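Unit 5: When the Cart Gets a Coworker
6 min read

Last time we finished with warehouses, where the floor was built around the machines. Now we move to housekeeping, and I think it's the best case in the whole course! Rooms were laid out for people with two hands and a good eye, and every one of them gets messy in its own way.

Our running case is Ganari, a residence in Trorkport with 34 rooms. Neville Heywood runs housekeeping there, and he let us use his task sheets from April. Before you read them, write down what you think "pick up the clothes" involves. Then compare your version with the sheet. Most people write one line. His has five, and the first is simply "find them all," which is much harder when a dark sock is on a dark carpet.

Keep three words in mind as you read: task, job and shift. A task is a single piece of work, such as moving a shirt from a bed to a bin. A job is the bundle of tasks one person answers for. A shift is how those tasks fall across the hours – and that is where automation tends to be felt first.

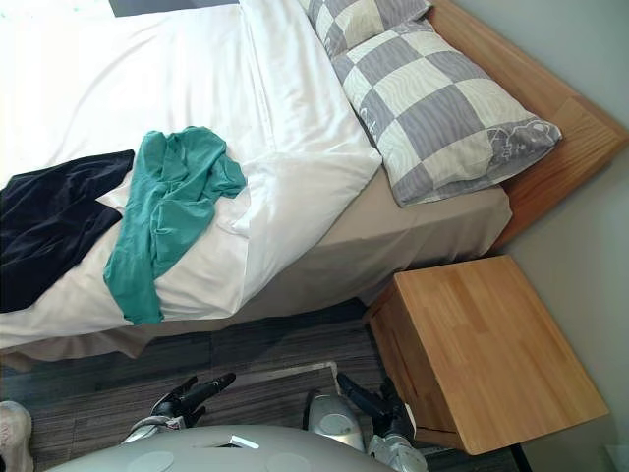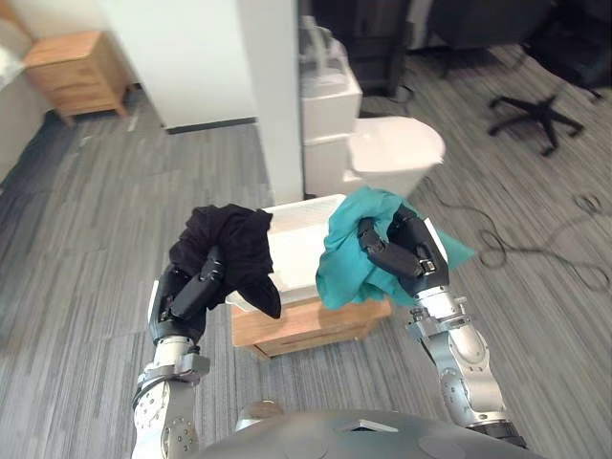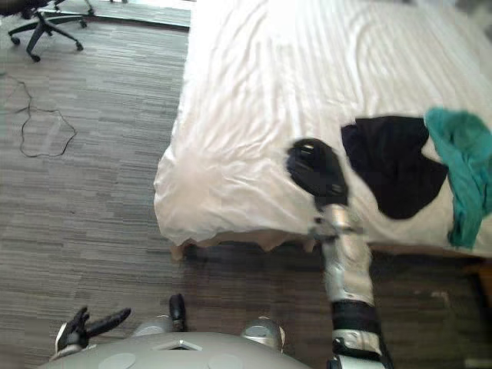
Fig. 5.1. Clothes pickup, a black or very dark item and a teal one. First and third views: on the bed. Second view: in the robot's hands, over a white bin.

Cloth is a wonderful problem. A cup keeps its shape when you lift it, but a shirt has a new one every time it's dropped, and it can hide another shirt underneath. Housekeepers handle this by feel and are so quick at it that they rarely mention it in interviews. Please ask about it in yours.

So what changes for the people? Vsevolod Semeniuk, who taught this unit before me, had students sort every task into "hands," "eyes" and "say-so." Hands is the lifting and carrying. Eyes is noticing the stain, the loose button, the earring in the pocket. Say-so is deciding whether something is laundry or whether a resident left it out on purpose. A machine may take over some of the hands work and leave a person with more of the other two, and that can be a better job or a more tiring one. Pay grades seldom mention eyes or say-so at all, so look for that in the Ganari job postings.

For discussion:
– Who should decide when a resident's clothes may be moved?
– If pickup leaves the job, what fills that part of the shift, and who picks it?
– Which skills would a new hire no longer learn in the first month?

Written work: 300 words on one task you have done for pay. Sort it Semeniuk's way and tell me which part you'd hand over first – and which you'd fight to keep. Bring a printed copy, because we swap papers in pairs.

Next unit: the Stoica kitchen case. Read the interview pages before class, they're great fun.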